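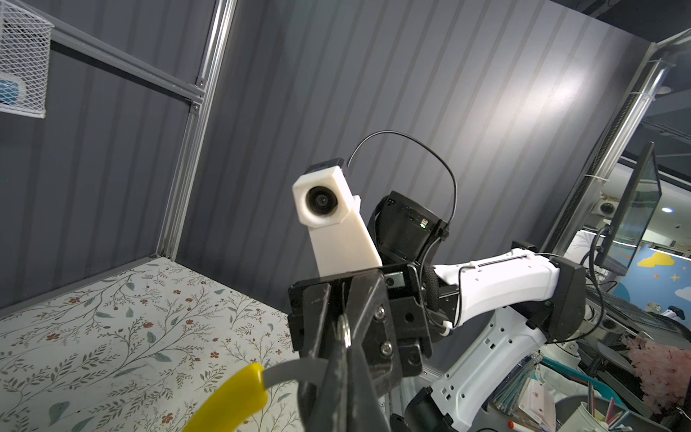
Monday, 4 pm. Okov gripper kit, second session.

Picking up where the last entry stopped. The kit is on loan from Trukico and has to go back with a yes or a no, so these notes are mostly for whoever writes the purchase request.

Fitting. Mechanical side was fine. The adapter plate went on to the wrist without any filing, and the fingers sat level once the grub screws were done up evenly. The manual has the torque table in the wrong chapter (it's under maintenance). I used the lower value for the plastic housing. Please don't go over it, the inserts feel soft.

Camera mount is the printed one, white. It holds the lens high enough to see over the gripper body to the fingertips. Trukico sell a metal bracket as an extra but I can't see that we need it. The printed block didn't shift over the afternoon – checked against pencil marks on the wrist before and after.

Cabling is the weak point so far. The supplied cable is too long for our arm and too short to go round the outer joint, so it ends up as a loop over the top. Zip ties along the link for now. With the wrist turned right over, the loop pulls tight, and I've limited that joint in software until we get a proper length. Asked Trukico whether they do one. No reply yet.

Software. Nagano is the control package that comes with it. Installed on the bench machine, wanted a restart, then wanted another one. Once running it found the gripper straight away. Calibration is a wizard with 6 screens, and you can't go back a screen without starting again. Saved the result as bench_nagano_2. The first file is no good, delete it if you come across it.

Grip tests. Used the yellow and grey handle as the main test piece. It's a decent choice for this kit: the rounded grip is awkward and the flat strip is easy, so you get both kinds of hold from one object. Flat strip first, 16 picks at default force, no drops. Moved to the rounded part and lost four out of the same number. All four slid out forwards as the arm started to lift, none of them during travel. Turning the force up one step cured two of them on a repeat run, but left a mark on the plastic that I don't like.

The fingers are bare at the moment. Okov list rubber pads for them and I think they'd sort out the rounded grip. They are not in the base kit. The quote should include them or the comparison with the Bokar unit isn't fair, as Bokar put pads in the box.

Compared with Bokar, from my notes in the spring:
Okov closes faster and is quieter.
Bokar has better feedback when it misses. Okov sometimes reports a grip when the fingers have closed on nothing, mostly at low force.
Okov's fingers come off with one screw each. Bokar's were a pain.
Price is close enough that it shouldn't decide things.

The false grip report bothers me most. I tried the threshold setting in Nagano and it helped at medium force, did nothing at low. There may be a firmware update. The release notes on the Trukico page mention "grip state improvements" and nothing else, so I'll load it next session and repeat the low force run before changing anything else.

Also the patterned cover on the table slides if the fingers touch down while moving. Tape the corners before running the low approach, or take it off.

Leaning towards yes if the firmware fixes the reporting and they can supply a shorter cable. As it stands I wouldn't leave it running unattended.

To do
– load firmware, repeat low force run
– chase Trukico on cable length and pads
– export the logs from Nagano (csv, the other format won't open)
– put the wrist limit back to normal when the new cable is on
– find the spare hex key, the one from the kit is already rounding off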